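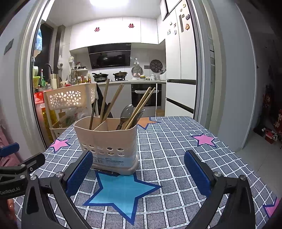
February 2026, bindery bench

Job: pastor's memoir with study guide bound in at the back, for the Irarport church network. Run of 500. Text block is 315 pages before the guide is added.

Proof 2 came back with corrections on 58 pages. Most are scripture references. The author quotes from two translations and the manuscript didn't say which was which, so the typesetter followed the first one named on the copyright page. Corrected by adding the translation in brackets after each verse where it departs from the main one. Permissions line on the imprint page now has to list both. Wording not received yet.

Chapter openers: the short prayers were set in italic at body size. Too light on the cream stock. Reset in roman, indented both sides, same leading as the body. Pulled a sheet and compared under the bench lamp. Better. The centred version was tried again and dropped again.

Discussion questions: the client wants them after each chapter as well as in the guide. That pushes the extent past the last full signature. Options are to cut the duplicate set or tighten the acknowledgements. Left with the client, file not touched.

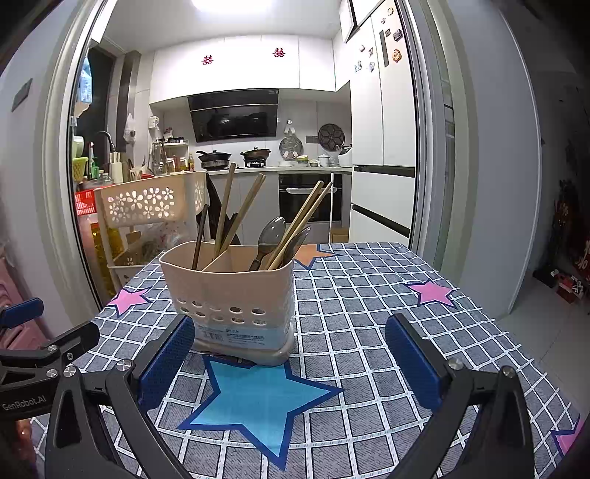 Beige cutlery holder on its grey base tray.

Binding test, Drirus cold glue on the cream stock:

- Sample A, one coat, spine not roughened. Pages pulled from the centre with moderate force. Fail.
- Sample B, one coat, roughened. Held at the centre, loose at the last leaf.
- Sample C, two coats, roughened, mull over. Held everywhere. Opens flat enough to write in, and the guide has ruled lines for answers, so this matters more than it did on the January hymnal.

Going with C. Drying time between coats needs a proper figure before the full run. I only noted "tacky" on the sheet, which is no use to whoever does the next one.

Cover: the grey on the spine lettering doesn't match the front panel. Same swatch, different laminate. Karier to send an unlaminated sheet for comparison.

To do:

- chase permissions wording
- renumber the notes from chapter nine on
- check the running heads, "Faith and Labour" still shows the old spelling on the left-hand pages
- trim samples B and C and label them for the shelf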